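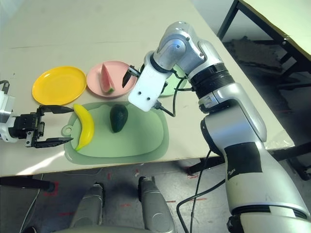

St. Brendan's Parish, Umden: Altar Linens and Candles Team

I signed up for linens because I own an iron. By November I was also in charge of the Paschal candle, last year's, which had 43 inches left on it and no place to go. You can't just toss a blessed candle. You can burn it down or bury it, and Chutima Yimyam, who trained me, has opinions about both.

Her other opinions concern purificators. They get rinsed first, by hand, and that water goes down the sacrarium or into the ground. My hydrangea has now received the rinse from 72 of them and looks smug.
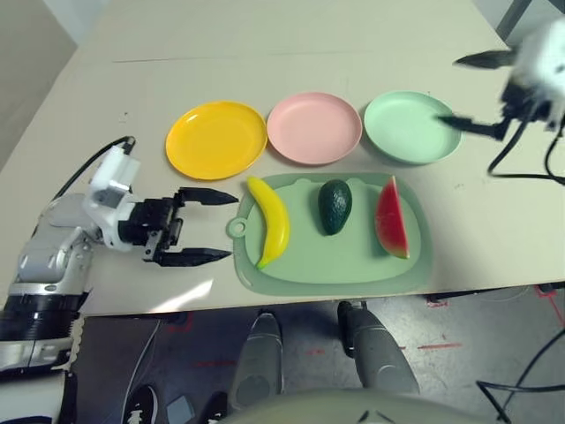 Three plates and some fruit on a board.

Then you iron. Thirds one way, thirds the other, cross in the middle. I'm up to eight in a row without scorching one. Chutima says call her when I hit 100.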